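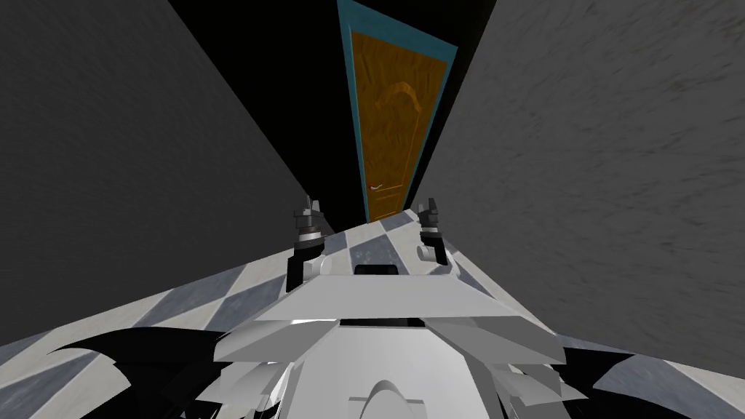
Start view in the simulator: two-armed robot, corridor, door with the handle low on its left side.

How to check a door-opening success rate before you believe it

The Gresano write-up claims its policy, trained only in simulation, opens doors it has never met. Perhaps it does. I spent part of September trying to get the same figure and could not, so these are the steps I now follow with any result of this sort.

1. Find out what "success" means. In the Cuvitau task files a trial passes once the door has moved 10 degrees. A robot can manage that by leaning on it. Set your own threshold, and record handle turned and door opened as separate columns.

2. Change one thing at a time. Wall texture, floor pattern and door colour are cheap to swap, so everyone swaps them. Handle height, hinge side and door weight matter more. I would leave the checkerboard floor alone until you have varied those.

3. Move the start pose. If every run begins square to the door, you are testing a replay. Shift the base sideways and turn it a little, then run the lot again.

4. Keep the failures. Of my 3,519 trials, 56 crashed the physics solver, and the stock script drops these without a word. Count them as failures, or at least say you didn't.

5. Use more than 2 random seeds. Åsmund Grønli at Bråten sent me his logs, and the gap between his seeds was wider than the gain being claimed.

6. Compare against something stupid. A scripted reach, grasp and push did quite well on the plain lever handles – well enough that I'd want it in every results table.

Usex users: the contact settings reset when you reload a world file, so check them before step 3.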